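Visit to the Wieczorek gripper lab, 24 February 2022

We came to Bukevora by the early train and were given visitor badges and one coffee each. The morning was for comparing two pairs of fingers on the same arm, with desktop computers as the test. The memory module is the difficult part, because it is thin and the fingers must not press on the chips.
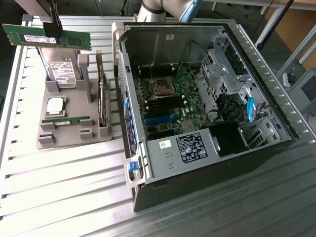
The standard fingers cost 127 euros a pair and the longer ones, from Winstead, 600. I asked if the difference is worth it. Our host said that for memory yes, for a hard disk no. The controller stops the arm when the force becomes too high, but the limit must be set again for each part.

After lunch we spoke about the wrist camera and what it can show of the sockets when the fingers are so near.

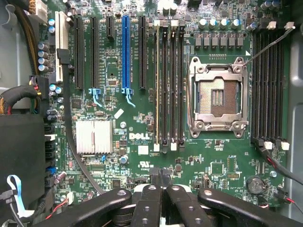
Syahrul Ginting did not agree that the wrist camera is enough, and said he would keep a fixed one also, even if the calibration takes longer. I have written this down for our own cell. The next open day is in May.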